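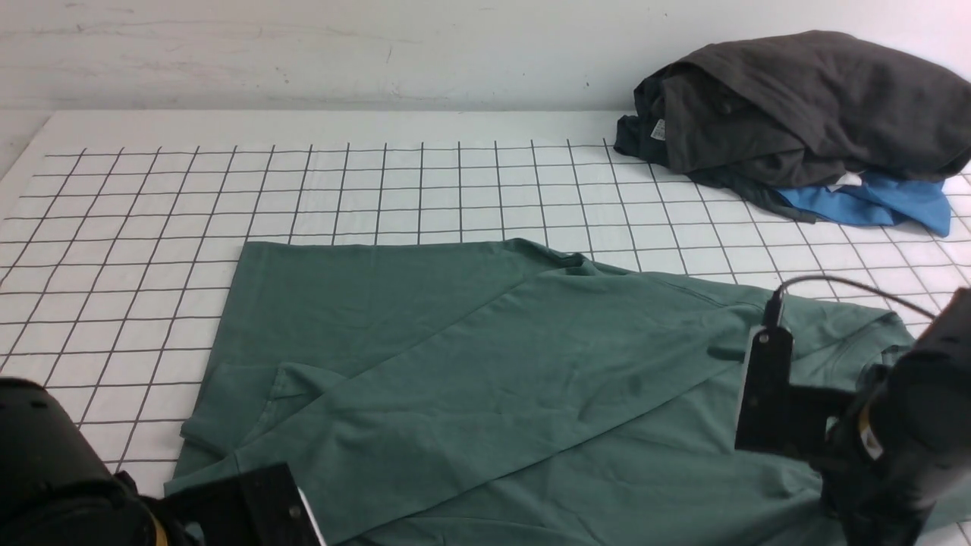
Open w/ the holiday numbers. 443 shops signed up, Filbridge only. Up 38 from last year — pause there.

Spending per shopper down. Say it plain, dont hide it.

Karine's bakery story, keep to 2 min. Skip if late.

Ask: who here stays open past six in November? Hands.

Parking. Short!! Move on.

Close — shop passport, 24 stamps, sign-up sheet by teh door.

Comments

Lutz Bauerfeind: Good talk, wish there was more on parking.

L. Brinkmann: Where do we get the passports?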